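Stirnby cabin owners' meeting, July

Minutes taken by me, Davina Purves, on the porch, starting at 4 in the afternoon, or whenever Callum got off the phone. Present: me, Callum Kerr, Finlay Dunbar, Heather Nisbet. Evander MacKinnon joined by speakerphone from his truck and dropped out twice, so where I've written "Evander agreed" it means he agreed to the part he heard.

Last meeting's minutes

Everybody had read them except Finlay, who read them while we waited. He wants it noted that he did not "refuse" to clean the gutters, he "asked to be moved to a different month." So noted! With that fixed we passed them.

The dock

We spent longest on this, as usual. The ice got the far section again and it now tips toward the lake when you stand on the left side. Callum had it up on blocks in the spring and thought he'd gotten it level, and it was fine until people started using it. He says the brackets are bent and there is no use hammering them straight a third time. Heather asked if we could go the rest of the summer with just the near section. You can, but you'd be tying the boat up in the weeds, and Evander (between drops) was very much against the weeds.

What we decided: Callum will order new brackets and he and Finlay will put them on the next time they're both up. Until then there's a rope across the far section and no kids go past it. I'd like it in writing that this means my kids too, as I've already had the argument once. The cost comes to $200 with shipping and we're taking it out of the shared account. I asked whether we should be thinking about a whole new dock and got a lot of looking at the lake. We'll talk about it in the fall.

The Astari

For anybody's spouse who is reading this and hasn't been up yet, the Astari is the green canoe, the one Finlay's uncle left us, and it has its name on the bow in gold letters that are mostly gone. It leaks. Finlay patched it, and it leaks less. He would like to strip the bottom and do it right over the winter in his garage, which we all thought was great until Heather asked how he was planning to get it home, and then we talked about roof racks for a good long while. Evander has the truck, so Evander is taking it down at closing weekend. I think he agreed to this. He did say "sure" to something.

In the meantime please leave the bailer in the canoe. It's the cut-off milk jug. I found it in the kitchen holding clothespins.

Water and the pump

The pump is short-cycling again. Callum explained what that means and I wrote down "air in the tank?" and underlined it. He let the pressure down and pumped the tank back up with the bicycle pump, and it ran better all morning. If you hear it clicking on and off while nobody's using water, turn it off at the breaker and text him before you do anything clever.

We had the water tested and it came back fine. The paper is on the fridge under the trout magnet.

Heather brought up the smell in the hot water, which I'd gotten so used to I'd stopped noticing. Callum thinks it's the rod in the heater. He's going to look at it, but after the dock, and he'd like us all to remember that he also came up here to fish.

Kitchen

The Jireš stove is staying. I know some of us had hopes. The left back burner lights now if you hold the knob in and count slowly, and the oven runs hot by enough that you should check cookies early — I lost a whole tray. Finlay offered to bring up the range from his mother's basement and we thanked him and said no, and then he offered again later, under Bedding, and we said no again.

Please stop leaving "just a little bit" of things. I threw out a shelf of mustards. If it's open when you leave, take it home or write your name on it, and if it's got your name on it and it's been there since last summer, I'm still throwing it out.

Evander asked if anybody had seen his good knife. It was in the tackle box. Nobody would say how it got there.

Back bedroom

So, the back bedroom. The paneling came off in May and the drywall is up and taped, thank you Callum, thank you Finlay, and it's been sitting there plain white with a mattress on the floor ever since. Heather volunteered last time to come back with ideas and boy did she. She wants wallpaper, and she wants it loud. Her feeling is that the rest of the cabin is all brown, you've got brown walls and brown floors and a brown couch, and one small room at the back could stand to wake up a little. She'd do all the walls the same and carry it right up over the door so there's no stopping place. 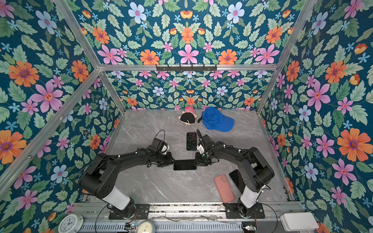
Floral on a deep teal background, with orange daisy-like flowers, pink blossoms, and pale green leaves.

I love it. I'll say that up front, as the person writing this down I don't think I have to be neutral. Callum said it would be like sleeping inside a seed catalog. Heather said that was what she was going for. Finlay wanted to know if it came in something quieter, and he and Heather went back and forth about what "quieter" meant until it got down to beige, and she told him he could have beige in his own house.

The real worry was damp. That room has the north wall and no heat from October on, and Evander remembered his grandmother's place up the shore where the paper let go in sheets every spring. Heather had looked into it, and there's a kind where you put the paste on the wall and it's supposed to hold up better. Callum would rather we ran the dehumidifier for a few weeks first and saw what the wall does. I thought that was fair. Heather thought it was stalling, but she said it nicely.

We voted. Three in favor, Finlay against, and Evander had gone through the valley and lost us, but he called back and said whatever Heather picks, as long as he doesn't have to hang it. So we're doing it, after the dehumidifier. Heather will price out the paper and the paste and send us all a number before she buys anything. Anything over what she tells us, she's covering. Finlay has been promised that the front bedroom will never be touched.

I'm measuring the room before I leave, and I'll put the numbers in the notebook by the phone. Heather, the window is not square, so don't trust just one side.

Bedding

We have too many pillows and not enough fitted sheets. I counted on us remembering this from last summer and we did not. If you've got a spare queen set at home that you don't hate, bring it. The flannel ones with the ducks are mine and can stay, but please don't wash them hot.

The Momia sleeping bags, the orange ones, are going to the rummage sale at the church. Finlay spoke up for them. We looked at the zippers together and he stopped speaking up for them.

Mice

There are fewer. Heather found where they were getting in behind the woodbox and stuffed it with steel wool. Keep birdseed in the metal can with the lid on. Keep the lid on. I'm writing it twice because I came up and the lid was on the floor.

The road

Our share of the grading is $60 this year, and Evander already paid it, so somebody needs to pay Evander. I said I would. Past the second mailbox there's a washout on the right after the heavy rain, and you want to stay hard left until the culvert. Callum's sister did not stay left. She's fine and so is the car, but we now know how long it takes a tow truck to get out here, and it's most of an afternoon.

Calendar

Every year we say we'll do this by email, and every year we do it on the porch with a pencil. The Kerrs have the first half of August and the MacKinnons have the second. Heather would like the quiet stretch after school starts, and as none of us with kids can use it, she's got it. Finlay will come up whenever there's a bed, and he says the couch counts. My bunch is taking the long weekend in the fall, and if the dock goes badly we might all be up for that one anyway.

If you switch with somebody, change it on the wall calendar too. Two families showed up with groceries for the same weekend last year and it ended up being lots of fun, but the septic did not enjoy it.

Closing weekend

Same as always: water off, lines blown out, boat up, mattresses on their sides. Callum has the list and will tape a fresh copy inside the pantry door, as the old one has jelly on it. Evander is bringing the truck for the Astari (see above, Evander). I'll make the chili. Finlay asked for the cornbread with no corn kernels in it, and Heather asked for the one with, so I guess I'm making both.

Other stuff

The neighbors across the bay asked if we'd mind them cutting the leaning birch on the line. We wouldn't. Finlay wants some of the wood.

Callum is still looking for the other oar.

Heather asked that whoever is doing the jigsaw with the lighthouse please either finish it or give us back the table. That's me. I'm short on sky but I'm getting there.

We stopped when the burgers were ready. Next meeting is at closing weekend, on the porch if it's warm and in the kitchen if it isn't, and Evander says he'll be there in person.

Davina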